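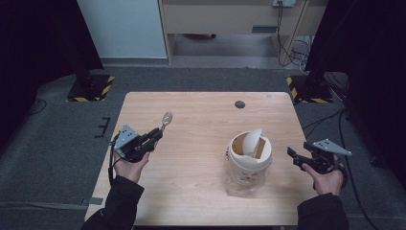
Jonalyn Enriquez
June

4.2 Comparison of hand-held grippers

The two gripper designs were compared with the operator holding one in each hand, in place of the arms on which they are later mounted. This keeps the finger geometry and the plate position the same as on the arm, but removes the arm controller from the comparison. Any difference in outcome can then be assigned to the jaws, the camera view or the operator. The Kekeck jaw has a flat inner face over its full length. The Dubey jaw has a shallow relief near the tip and closes with a slightly longer stroke. Both are driven by the same Sterkix board and log jaw width at the same rate.

Figure 4. Tabletop setup for the comparison. The left gripper holds a metal spoon with the bowl pointing away from the operator; the right gripper is open. The target is the white container with the swing lid, standing between them. The gray plates with punched holes are the mounting plates.

Objects were chosen to load the jaws in different ways. The spoon is the hardest of the set for both designs. It is thin and curved, and it presents a small contact area when picked up by the handle. If the grip is off center by even a small amount, the spoon turns in the fingers under its own weight, and the bowl then meets the rim of the container instead of clearing it. A paper cup, a sponge and a short wooden block were also used and gave few failures with either jaw.

Each trial started with the object flat on the table and both grippers outside a marked start area. The operator picked up the object with the left gripper, used the right gripper to move the lid if needed, and released the object over the opening. The lid was returned to its closed position between trials. A trial was scored as a success if the object ended inside the container and the container stayed upright. Regrasping was allowed once. Trials in which the cable caught on the table edge were discarded and repeated.

We recorded 156 trials with the Kekeck jaw, of which 152 were kept after this check. The same number of kept trials was then collected with the Dubey jaw. The spoon was dropped before release in 27 of the Kekeck trials and in 15 of the Dubey trials. Most of the drops came during the move toward the container, while the wrist was turning, and few came at the pick itself. Jaw width logs show a small closing motion just before the drop in these cases, which is consistent with the handle rolling between the flat faces. The relief on the Dubey jaw appears to limit this roll, although the test does not separate its effect from that of the longer stroke.

Lid handling showed the reverse order. The flat Kekeck tip could be placed against the edge of the lid and pushed with little care about angle. The Dubey tip tended to slide along the curved surface, and operators learned to approach from lower down. This added time to the early trials and had mostly disappeared by the end of the session. We did not correct for the learning effect, and the order of the two designs was fixed, so the timing data should be read with caution.

Cable routing affected both designs more than expected. With the cable hanging free beside the hand, its weight gives a steady torque about the wrist that the operator soon stops noticing. It is still present in the recorded motion as a small constant roll offset. On the arm, the cable is tied to the link and the offset is absent. We removed it in the Skanus replay software by subtracting the mean roll over the first second of each trial – a simple fix that works only if the hand is at rest during that time.

Replay of the corrected motions on the arms is described in Section 4.3. Only trials without a regrasp were used there, since the replay controller has no means of detecting that an object has been lost and will carry out the rest of the motion with empty jaws.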